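Bench notebook, formulation
15 August 2024

Tinted mineral sunscreen stick, batch 5 onward. Carried over from the previous book. Lionel has the pages on the first four batches if anyone needs the wax ratios.

Status at start of day: batch 4 sweated at 45 °C and had a visible oil ring at the base of the bullet. Colour acceptable. Payoff too soft on the forearm, too hard on the lip, same stick. Pauline put this down to uneven cooling in the mould and I agree, although the candelilla was also low.

Batch 5 changes
Candelilla up by one point, taken out of the ozokerite. Castor oil unchanged. Caprylic/capric triglyceride down by the same amount as the extra dispersion. Zinc oxide now added entirely as the Sastesar pre-dispersion. No dry powder added at the kettle. Iron oxides milled separately in castor, three passes on the three-roll mill, red last. Tocopherol at the end as before.

Process
Waxes melted in the jacketed vessel and held at 85 °C until clear. Oil phase brought to 80 before combining. Zinc dispersion warmed in the oven at 60 first. Cold dispersion was what gave us the grit in batch 3, I am fairly sure, as the wax skins over on the droplets before they shear out. Anchor stirrer at 50 rpm throughout the addition, no homogenizer. Evie ran the homogenizer on a small side portion to compare and it took up a lot of air. Side portion kept, marked 5H, not for testing.

Vacuum pulled for the last part of the hold. Gauge on the Drakard pump reads 760 mmHg with the line open, so the zero drift from last month has been fixed or has fixed itself. Neville to confirm whether the service visit happened, there is nothing on the tag.

Poured at 76 °C into preheated moulds. Half the moulds to the cold plate, half left on the bench to cool in air. Marked C and A on the base of each bullet.

Observations, C set
Clean release. Gloss good on the shoulder, slightly dull at the tip. No pinholes that I could find with the loupe. Two had a shallow sink at the base, consistent with pouring the last of the vessel after it had dropped below 74. Topping up does not cure this, it just leaves a seam.

Observations, A set
Release poor, three needed tapping. Surface bloomed within the hour, fine and grey, wipes off and comes back. Colour reads a half shade lighter than C because of it. Not worth carrying A forward. Air cooling is out unless the ester changes.

Penetrometer on C set: readings closer together than any batch so far. Full table is in the shared folder under Stockdale, which is still the project name there, even though everything on the order forms now says Branevness. Brenda has asked for one name by October. I have no preference.

Shade
Drawdowns on the black and white card, then on skin, inner forearm, Evie and me. Target is the middle shade. On card batch 5 is within tolerance on the instrument. On skin it goes slightly orange after a few minutes as the oils wet out. Batch 4 did the same to a lesser degree. Suspect the yellow oxide, new lot, finer grind, stronger tint than the certificate suggests. Correction would be a small reduction in yellow and a touch of black, but I do not want to move two pigments in the same batch. Yellow first.

White cast: low at normal application weight. Returns at double weight, as expected for the zinc level. Lionel wants to see it next to the untinted stick in daylight. We did that at the window with the blind up and agreed the tinted one is acceptable to the middle shade and no lighter. The fair shade will need its own zinc grade or a different claim.
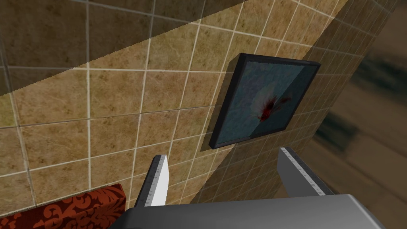
Beige tile, simulated view, shadow at upper left.

Daylight against the booth: the cool white tube makes batch 5 look closer to target than it does at the window. Booth tubes are past their hours. Replacements ordered by Neville, no date given. Until then all shade calls to be made twice and both results written down.

SPF
No in vivo work until the base is settled. In vitro plates on C set only, to be prepared by Pauline. Stick needs to be softened before spreading on the roughened plates or the film comes out streaked and the figure is meaningless. Use the same finger cot pressure for all plates, same operator.

Stability
C set into 5 °C, 25 °C and 45 °C cabinets, plus freeze/thaw. Bullets stored upright with caps on, a few uncapped at 45 to see whether the cap is trapping the sweat. Check the base ring first, then the tip.

Packaging
The current tube has too much play at the cup. Bullet wobbles on full extension and one sheared at the collar during the drop test. Brenda is getting samples with the ribbed cup. Fill weight may change, so hold the label copy.

To do
Batch 6, yellow reduced, all cold plate, pour complete before 75.
Preheat a second set of moulds so the end of the vessel is not waiting.
Discard 5H after Evie has taken her micrographs.
Ask supplier for particle size on the yellow lot.
Clean the roll mill properly, there was red in the scraper tray again.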